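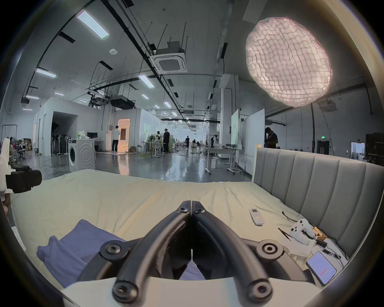 ## What I was trying to write rules for

So my part of our project was the house rules for the bed station. I figured I'd be done in an afternoon (ha!). It took me 11 drafts, and the one we ended up using fits on a single sheet.

My first version had 42 rules and I couldn't remember half of them myself. Younes Salem read it over lunch and asked which ones I'd stop a session for. I came up with 6, so those are the ones we kept:

- Clear phones, remotes and controllers off the sheet before you start.
- Check that the left and right labels match your hands.
- Pinch cloth at the corners, and don't yank.
- Keep cables out of the walking path.
- Anyone can call stop, and everybody stops.
- Take a break after 20 minutes. 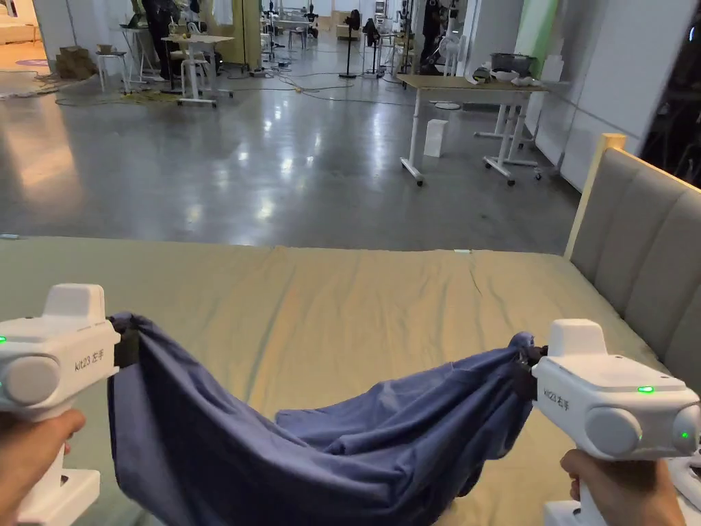
*Skoltville Robotics Club, Home Tasks Team*

The label rule is the one I fought for! Each gripper has its kit number and its hand printed on the side, so checking takes a second, and I'd still skip it if it weren't on the sheet. I also want the kit numbers written in the log, which the Gadmont team already does.

Still on my list for January: a better cable rule. "Out of the walking path" is pretty vague, and Younes and I don't agree on where the path is.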